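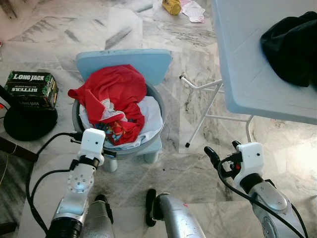
A basin of laundry on a child's chair.

Developmental Coordination Disorder (Dyspraxia)

Developmental coordination disorder, or DCD, is a condition in which a child's movement skills lag well behind what you'd expect for their age. You'll also hear it called dyspraxia, and I use both words here, because parents in my groups do too. I'm Hongmei Long, and I've kept up these pages for the Hislow Family Learning Guide long enough to have strong feelings about shoelaces!

Signs

Most families I hear from noticed something early on: late walking, spilled cups, a real hatred of buttons. At school it tends to show up as messy, slow handwriting, trouble with scissors, and a kid who is always last to get changed for gym. Dressing and carrying things can take a lot of effort too. DCD has nothing to do with how smart a child is, and plenty of these kids are great talkers (mine never stops).

Causes

The short answer is that we don't know for sure. It seems to run in some families, and it's more common in children who were born early. It often turns up alongside ADHD or a language disorder, which can make it hard to sort out what's what.

Diagnosis

A doctor has to rule out other conditions that affect movement, and an occupational therapist usually does a standardized motor test. The difficulties also have to get in the way of daily life or schoolwork. Many clinics hold off on a firm diagnosis until age five, as little kids develop at such different speeds.

Support

Therapy usually means practicing the exact task the child wants to learn, broken into small steps. I'd pick 2 goals at a time, 4 at the very most, or everybody ends up in tears. In class, ask about typing, extra time, and paper with raised lines. Many people still have DCD as adults, and learning to drive can be a big hurdle.

See also: Dysgraphia; Sensory processing; Starting school in Skirnlow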